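The Woman Who Picks Up Cups

Hülya Kahraman would like it known that she has a degree. She brings it up early, while she is looking for somewhere to put my coat, and again later when I ask what she tells people at weddings.

"I say I work in robotics," she says. "Then they ask what I do in robotics, and I say I pick up cups. Then they go find the cake."

Kahraman collects demonstrations for Wokia, a small company that wants to sell household robots a working knowledge of other people's mess. She performs ordinary chores with a gripper in each hand, and the grippers record what they see and how far their fingers are open. Later a model is trained on the result. No robot visits the house. As far as the learning system is concerned, Kahraman's arms are the robot, a promotion she says came with no raise.

Her current assignment is a family of tasks known in the office as Bayram, after the holiday, when every flat surface in a house has somebody's drink on it. The person who named it was Oğuzhan Değirmenci, who plans the task lists and has never, according to Kahraman, washed a cup after a holiday in his life. ("I have washed several," Değirmenci wrote when I asked him to comment.)

The instruction for the bed version fits on one line. Start with drink containers on bedding, take hold of them, stand them up or move them, reset. A good shift is 100 episodes. Her worst was 37, in May, on a mattress so soft that whatever she stood up lay down again. 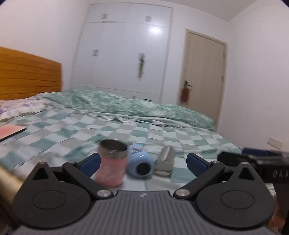 "A table is easy," she says. "A table is a table all day long. With a bed, you push down over here and something rolls over there. You go after it with the other hand, and now you've taught it to chase things."

I ask whether that's bad.

"Depends who you ask. Oğuzhan says it's recovery behavior and he loves it. Birsen says it's me being clumsy."

Birsen is Birsen Kocabaş, who reviews the recordings and decides which ones get used. She throws out an episode if the fingertips close on nothing, if the operator hesitates too long, or if, in her words, "Hülya starts tidying." Tidying is the great vice of the trade. Everyone who does the job for more than a week begins straightening sheets between attempts without knowing it, and the model ends up learning that the world comes pre-smoothed.

"So I have to leave it," Kahraman says. "The quilt stays in a lump. My mother raised me for 2 things, and one was making a bed."

What was the other?

"Law school."

The gripper takes some getting used to. You squeeze, and the fingers come together in front of you a beat before your brain agrees that they are yours. Kahraman let me try, and I spent seven attempts on a cup that a toddler would have had in one. She was kind about it. She also kept the recordings, and I have since heard from Kocabaş that they were "very educational," with no further detail.

The main thing I did wrong, apparently, was think. I would come in from above, stop, reconsider, and come in from the side. A person does this so rarely with a cup that a model has no idea what to make of it.

"You can't act like you're showing somebody," Kahraman says. "New people go slow and careful, like on a cooking program. Then the model is slow and careful, and it's a robot, so it's slow already. You have to grab it like it's your cup and you're late."

She has strong feelings about the objects. Plain ones bore her. Anything with a picture on it she approves of, and shiny ones she distrusts, on the grounds that Kocabaş is always sending shiny ones back with a question mark.

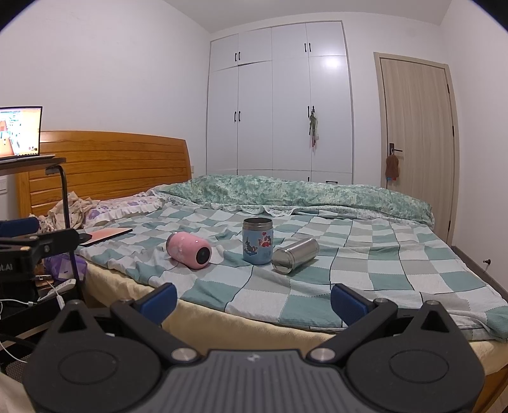

Photo: Wokia / Bayram task set

Being on its side is a separate matter from being upright, and Değirmenci's lists treat them as such. A cup that is standing can be taken by the body. One lying down has to be approached according to which way it points, and on a wrinkled sheet it may not point that way for long. He wants every combination. He wants them mixed, too, some up and some down, and in different bedrooms, which is how Kahraman has come to know a great many bedrooms.

"People apologize for the room," she says. "Always. I tell them please, don't clean. They clean anyway. Then I have to mess it up again in front of them, and that's a strange thing to do in a stranger's house on a Tuesday."

There was an earlier version of all this, run by a company called Horivum, where she started out. It used one white room with one gray table, and she worked there until she could find the table in the dark. The robot trained on it was excellent at that table. They took it to a showroom in Natolby, put it in front of a brown one, and it waved its arm over the cups for a while like a man blessing a meal.

"I felt bad for it," she says. "I'd never shown it brown."

I ask if she thinks the new one will be any better at beds. She considers this while winding up a cable, which she does over the elbow, the way you would with yarn.

"With cups on beds, yes. I think it'll be good. If you've got socks on the bed, I don't know what to tell you. Socks are Rosario."

Rosario Amato was not available for an interview. He had a lot of socks to get through.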